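Print this page | E-mail to a friend

Home | Trips | Workshops | Archive | About

Open day at Prinadby
October 17, 2019

I'd been trying to get into one of these since May, when Promari moved its teaching lab out to Prinadby, and I finally got my name on the list! The coffee was terrible and I could not have cared less. What I came for was the corner where they show a robot how to tidy shoes. 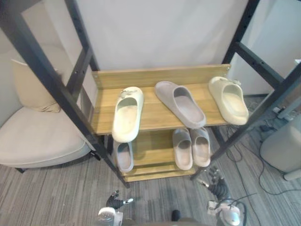 The shoe rack at Prinadby, with both arms down in front.

The idea is simple enough. A person steers the arms by remote control and the robot keeps a record of every move. Do it again, and again, and later it gets to try alone. Our guide said the shoe job is up to 604 recorded runs and they want 2000 before they let it loose (I wrote that on my hand so I wouldn't forget).

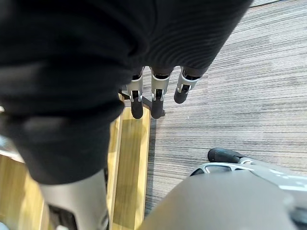 I had a long chat with a woman from Leblanc about fingers - she thinks people fuss too much over grip strength and not enough over where the fingertips sit before you close them. I'd never thought about it. You steer a little, look at the close-up view, steer a little more. 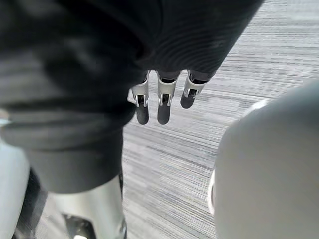 Three fingers with black tips, seen close up under the dark cloth.

Then I got a turn on the Clikomik practice controls, which lasted 2 minutes and was far too short. My arm wanted to go faster than the robot did! The regulars move so slowly and calmly, and slides are awkward things, all thick sole and one fat strap.
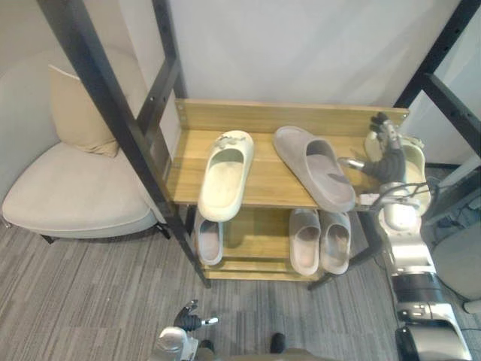 I stayed at the rope for ages after that, then missed my bus and walked back to the station with a free Promari tote bag full of leaflets. Sign up early if you want to go, the afternoon tours fill first.

Print this page | E-mail to a friend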